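Section 4: Your First Batch of Dough in the Tesero Bread Machine

Welcome to the fun part! Before you begin, give the pan and paddle a good wash in warm soapy water and dry them well, even if they looked perfectly clean coming out of the box.

1. Set the machine on a level, heat-safe surface with a little breathing room on every side, and seat the pan until it clicks.

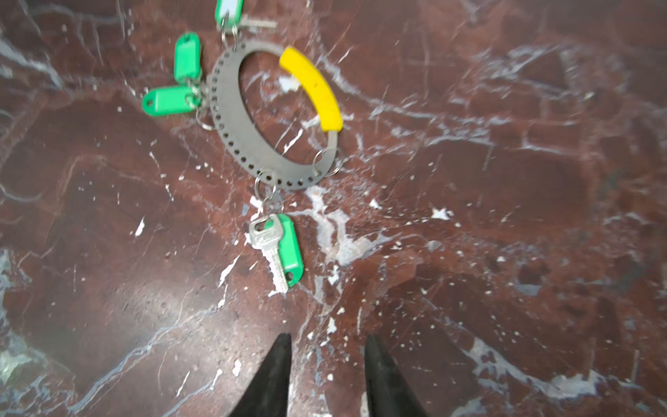
Polished marble, red-brown with pale veins.

2. Pour in 235 ml of lukewarm water, then add the oil and salt. Liquids always go in first with this machine, so please don't be tempted to swap things around, however your grandmother did it.

Note: If your kitchen runs cold, as mine does from the first frost right through to March, let the flour sit out overnight. 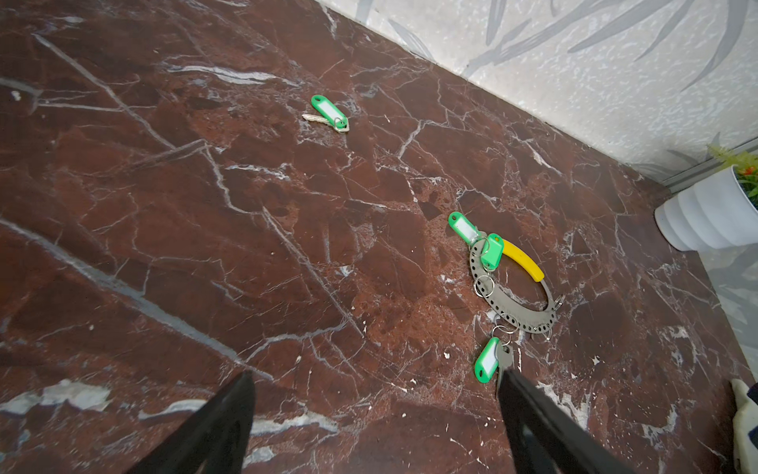 3. Spoon the flour over the water until it is covered, make a small dent in the top, and tuck the yeast in there - it should stay dry until the paddle starts turning.

4. Close the lid, choose Dough, and press Start. The paddle turns slowly at first and then gets quite noisy, so don't worry if it sounds like it's working hard.

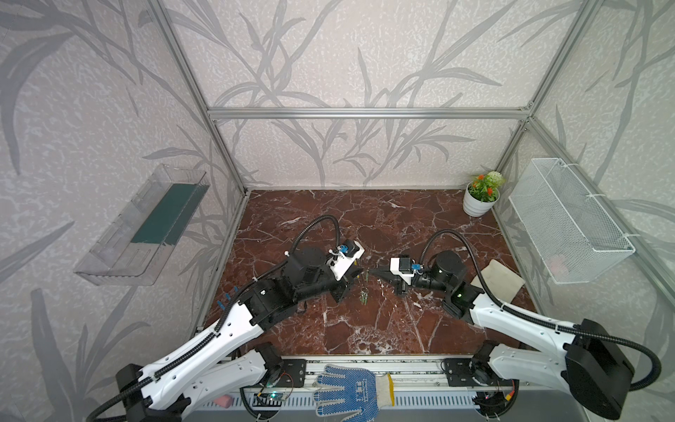
After the first 26 minutes you may lift the lid and take a peek. The dough should be a smooth, soft ball. If it's sticking to the sides, sprinkle in a spoonful of flour, and if it looks dry and shaggy, add water a teaspoon at a time.

Caution: Keep fingers, spoons and sleeves out of the pan while the paddle is moving.

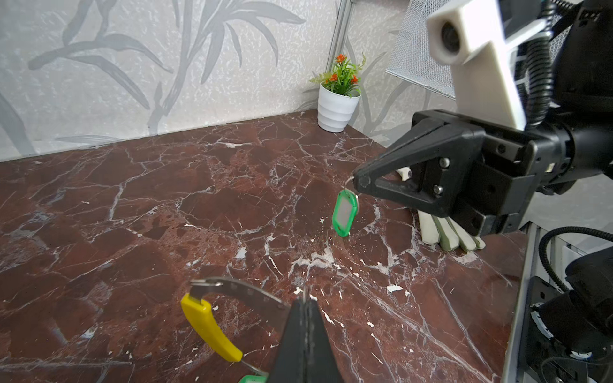
Once the beep sounds, unplug the machine and turn the dough out onto a lightly floured board. Check that the paddle hasn't come along with it (it hides in there more often than you'd think!), then shape your loaf and go on to Section 5 for baking.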